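The Plaid Tax

Why does a biscuit cost more when it is dressed for a Highland wedding?

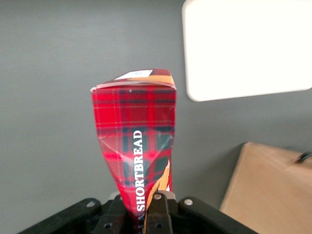
A shortbread box in red tartan, crossed with dark green and navy.

The gift shop at the Skundville outlet center opens at ten, and by a quarter past on a Thursday in July there was a line for the cookies. It was hot enough outside to soften the parking lot. Inside, people were buying butter, flour and sugar in boxes printed to look like a kilt.

I wanted to know what they thought they were getting. Most of them said "tradition," and most of them then turned the box over to look for the price.

Heritage food is a strange category. It has no legal meaning in most places and no agreed one anywhere. A tomato can be heritage. So can a mustard, a gin, a brand of dog treat and a frozen pie launched last spring. The word turns up wherever a company would like you to stop comparing its product with the one on the next shelf, and it works well enough that there are people whose whole job is deciding how old a new thing should look.

Vichien Somboon did that job for eleven years. He now runs a small packaging studio called Carnalum, where he mostly talks clients out of sepia. When I asked him how you make a cracker look as if it had a grandfather, he didn't need to think.

"Crest, date, ribbon, a signature you can't quite read," he said. "The date is the hard one. You need a real one, so you go looking. Maybe the landlord's building went up in the right century. Maybe the founder's uncle sold eggs."

He once worked on a line of jams for a firm named Boonchu, whose recipes had been written by a food lab over two winters. The label said "in the old way." Somboon asked which old way. The client said that was for the customer to decide.

To be fair to the jam, it was decent jam. That's the part critics of this stuff tend to skip. A made-up past doesn't spoil the fruit. What it does is move your attention off the fruit and onto a story, and then charge you for the story by weight. I bought a jar of Boonchu strawberry and a jar of plain supermarket strawberry and served both on toast to friends with the labels removed. Opinion split down the middle, and one guest asked if they were the same jar. I don't claim this was science. I do claim it was lunch, which is where jam gets used.

The usual defense is that old methods are better methods, and sometimes they are. Slow bread is better than fast bread. Cheese that has been left alone for a year has usually done something interesting in that time. But plenty of old methods were dropped because they were bad. Bakers of the past stretched their flour with chalk. Milk was watered. If you'd like to eat exactly as your great-great-grandparents did, I would start by asking how their teeth were.

Then there's the question of whose past is being sold. Tartan is the great example, a cloth with a real and tangled history that has been flattened into a kind of wrapping paper. Historians have argued for decades over how much of the clan system of patterns goes back very far and how much was tidied up later for visitors and mail-order customers. The cookie aisle has settled the matter by ignoring it. Red plaid now means "Scotland," Scotland means "butter," and butter means you may bring this to someone's house without feeling cheap.

I put some of this to the marketing office at Lonurel, which sells boxed sweets through airport stores. They sent back a polite statement on the importance of authenticity. It ran to 480 words and contained the word "authentic" 20 times. I asked in reply what it meant, and have not heard from them.

Back in Skundville, a woman near the front of the line told me she buys shortbread every summer and puts it away until December. Her mother did the same. She doesn't much like it, she said, and neither do her kids, but it wouldn't be Christmas without a box of it going soft on the sideboard.

I'd driven out there ready to be unkind about the whole business, and I still think most of the labels are nonsense. Hers was the only account of tradition I heard all day that had any actual years in it, and the company had supplied none of them.

She took two boxes. I bought one too, and ate most of it in the car.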